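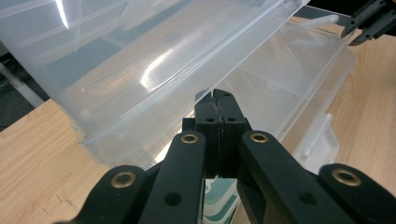 Firdevs Ekinci says you should never buy the boxes until you have seen what has to go in them. By then we had already bought the boxes, so the advice went towards the second half of the job.

The back room at Liltholm, sorted and put away

Page last changed July 6, 2021

These are the pictures from clearing the back room, in more or less the order the work was done. The room is on the north side of the house and had been used for storage since we moved from Zullilstead. Most of what was in it was still in the cardboard it travelled in. We wanted to get everything off the floor and into plastic boxes with lids, on shelves, with a label on the end of each box. It took most of the evenings in April and a few more after that.

Click on any picture for the larger size. Captions are by me except where there is a name in brackets.

Before

1. The room from the door. The path down the middle was the only way to reach the window. Everything to the left is from the old kitchen, everything to the right is mostly bedding and paper.

2. Removal cartons. The bottom two had gone soft at the corners and could not be lifted by the handholds. We emptied them where they stood.

3. The wall behind the cartons, once they were out. There was a faint tide mark from before our time. It was washed down, left for a week and painted.

4. Old labels. "Misc kitchen", "Misc kitchen 2" and "Desk etc." None of them matched what was inside.

5. The roll of carpet. It does not fit any floor in this house. Offered to Cinzia for her landing and collected the same evening.

Sorting

6. Groups laid out in the hall on a dust sheet: baking, camping, sewing, Christmas, cables. We used the hall floor for this and walked round the edge for nine days.

7. Baking things. Two of the cake tins turned out to be the same size, so one went. The rack with the bent foot was kept and straightened in the vice.

8. Cables and chargers. Each one was matched to something we still own or it went into the recycling. This was the slowest evening of the lot.

9. Camping. The stove and the pans live together now. Tent pegs are in a drawstring bag inside the box, with the mallet alongside.

10. Paper. Bank letters, school reports and instruction books were put in three piles. The instruction books were thinned to the machines we have kept. (Jaqueline Varela)

11. Jars. I had been saving them for marmalade. Jaqueline took half for hers and I have enough left for two winters.

12. The sewing group, before the buttons were dealt with. Buttons are in an old sweet tin, and the tin is in the box with the thread.

13. Things for the charity shop, by the front door. They went in one trip with the back seats down.

Boxes

14. Frosted boxes, stacked inside one another with the lids separate. We bought them in one go from Vachon, who had the size we wanted. You can see a shape and a colour through the side but you cannot read anything through it, so they still need labels.

15. The lids. They are all the same size, which was the main reason for staying with one kind of box. If a lid splits, any other will do.

16. Washing the boxes. They come with a dusty film from the warehouse. Warm water, a drop of washing-up liquid, then upside down on the lawn. Do not put bedding in until they have had a night indoors with the lids off.

17. A box packed too heavily. Books were the mistake. Half full was as much as I wanted to carry up a step, so the books went back on a proper bookcase and the box was used for blankets.

18. Blankets. Folded in thirds and then rolled, they sit better than they do flat, and you can take one out without disturbing the rest.

19. Christmas. Baubles are in egg boxes, and the egg boxes fit two across. The lights are wound on pieces of card with a slot cut at each end.

20. Small parts inside a big box. Shoe boxes without their lids make good dividers. Ferhat's idea, and he also supplied the shoe boxes. (Ferhat Gökçe says they were boots.)

21. Lids on and clipped. Press the middle down first and then the two ends, or one clip will keep springing up.

Shelves

22. Marking the wall. The gap between shelves is the height of a box with its lid on, plus enough room for a hand. My first set of lines left out the thickness of the shelf, and you can see where they have been rubbed out.

23. Uprights fixed. The left one is packed out at the bottom with a sliver of hardboard because the wall leans back a little there.

24. Sawing the shelves to length on the trestles outside. The offcuts became the low shelf under the window.

25. Two coats of white on the top faces and edges, one underneath. I would have left the undersides bare but there was paint in the tin.

26. First boxes up. Heavy at the bottom, blankets and Christmas at the top. The camping box is at waist height by the door because it goes in and out most often.

27. The same shelves a week later, moved round. Baking had been put too high and nobody could reach it without the stool. It changed places with the sewing.

Labels

28. Luggage labels tied to the handles. We tried these first. They look nice, but they get caught under the box behind when you slide it back.

29. Masking tape and a marker pen. It reads well from the door and peels off without leaving glue, at least so far. All the boxes have this now, on the short end only.

30. The list inside the cupboard door. Each line has the name on the box and a few words on what is in it. There is a pencil on a string.

31. A label that has been changed three times. It was "Garden", then "Garden and string", then "String etc." The contents have since been moved to the shed.

After

32. The room from the door again, taken from the same place as the first picture. The floor is clear up to the window. The chair is from the landing and will probably stay.

33. The low shelf under the window, with the tool bag and the box for batteries and bulbs.

34. Two empty boxes, kept on purpose on the bottom shelf. One is for things to be mended and the other is for things on their way out of the house. The second gets emptied when it is full – it has been full once.

35. View from the window, which could not be opened for the whole of the time the cartons were there. The catch has been oiled.

Notes and questions we have been sent

Gheorghița Anghel wanted to know whether the boxes bow when they are stacked. Ours are never more than two high on a shelf and have stayed straight. The three that stood in a pile in the hall had a slight dip in the bottom lid by the end, and it had a full box of tins on it. It went back flat once it was empty.

Cinzia Amato asked about mice. We have not had any in the house. In a shed I would want a lid with a tighter rim than these have, and I would not keep birdseed in one at all.

On cost, the shelving came to more than the boxes did, mainly for the timber. The brackets were left over from Zullilstead and the screws came out of the jar.

On carrying: tip the box towards you slightly and get one hand underneath before you take it off the shelf. The rims flex if you pull on one side only.

Still to do: a better light, as the bulb is behind you when you are reading the labels. The back of the door could take hooks. I will add pictures when it is done.

Back to the house pages
Next gallery: the landing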